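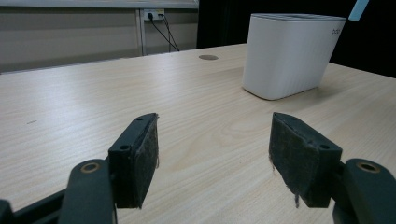
Rocío told me my contact sheet looked like the work of somebody afraid of people, and then she went back to her sandwich.

I stood there in the Clinard Camera Club kitchen holding it. Thirty-six frames of doors. Nice doors! One with a cat flap. I'd been pretty pleased with the one with the cat flap.

"Go shoot Rostislav," she said, with her mouth full. "He'll hold still."

Rostislav Holub runs the shoe repair on Plornico Street and he does not hold still. He's 80 and he moves like he's got a bus to catch. I'd walked past his window every day for almost 2 years with a camera around my neck and never once gone in, mostly because I'd have to say out loud what I wanted, and what if he said no? What if he said yes?

So on Sunday I took him a pair of boots. There was nothing wrong with them. I'd scuffed one heel on the curb outside so I'd have something to point at (I'm not proud of it).

He turned the boot over and looked at the heel, and then he looked at me, and then at the old Finau hanging off my shoulder.

"You want the boot fixed or you want a picture?"

"Both," I said. It came out kind of squeaky.

"Boot is 28 dollars. Picture, you stand over there, out of my light."

I stood over there. My hands were shaking so much that I forgot to wind on, and I pressed the shutter a bunch of times before I noticed nothing was happening. He noticed first. He stopped hammering and waited, and he didn't say a word about it, just picked the hammer back up when I had it sorted out.

Somewhere in the middle he started talking about his wife's brother, who had shot weddings in a town called Jireš and lost an entire wedding once, bride and all, by opening the back of the camera in the church. "They had to put the dress on again Tuesday," he said, and laughed so hard he had to set the boot down. I got that one. I think I got that one.

I'd planned to stay ten minutes. It was dark when I came out, and I'd gone through both my rolls, and I was halfway home before I looked down and saw I was carrying only one boot.

I figured I'd go back for the other one in the morning, and I stopped at the drugstore for more film.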